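4. Mounting and Wiring the Hastari Soft Starter

4.1 Before you start

The Hastari 76 is a three-phase soft starter for panel mounting. Keep this section with the wiring diagram supplied in the document pouch. If the diagram and this section disagree, follow the diagram.

CAUTION: The power semiconductors can pass leakage current even when the motor is stopped. Open and lock the upstream disconnect before touching any terminal. A stop command is not isolation.

4.2 Mounting

1. Choose a flat, vertical metal surface inside the enclosure. Leave at least 106 mm of free space above and below the heat sink.

2. Mark and drill the four holes using the paper template. Clear all metal chips before unpacking the unit.

3. Fit the two lower screws first and leave them slightly proud. Hang the unit on them, fit the upper screws, then tighten all four.

Note: Do not mount two units one above the other unless the Grernari air baffle is fitted between them.

Control cables should run in their own duct. Where they have to cross the motor cables, cross at a right angle. Ground the shield at the starter end only.
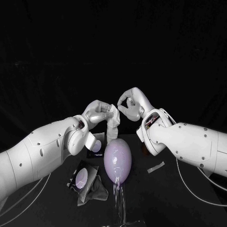 4.3 Power connections

1. Connect the supply to L1, L2 and L3.

2. Connect the motor to T1, T2 and T3. Do not fit power factor capacitors on this side.

3. Connect the ground wire to the stud marked PE.

4. Strip control wires and tighten the control terminals by hand with a small flat screwdriver. Power terminal torque is printed inside the cover.

Note: Units with a Kurek bypass contactor have a second row of terminals behind the cover. See section 6.

4.4 First power-up

1. Refit the cover and close the disconnect. The green LED should come on.

2. Set the start ramp to 25 seconds for fans, or less for pumps.

3. Start the motor and check the direction of rotation. If it is wrong, isolate the supply and swap any two motor leads.

If the red LED flashes, write down the fault code before resetting and contact Hostholm service.

Hostholm, 30 May 2024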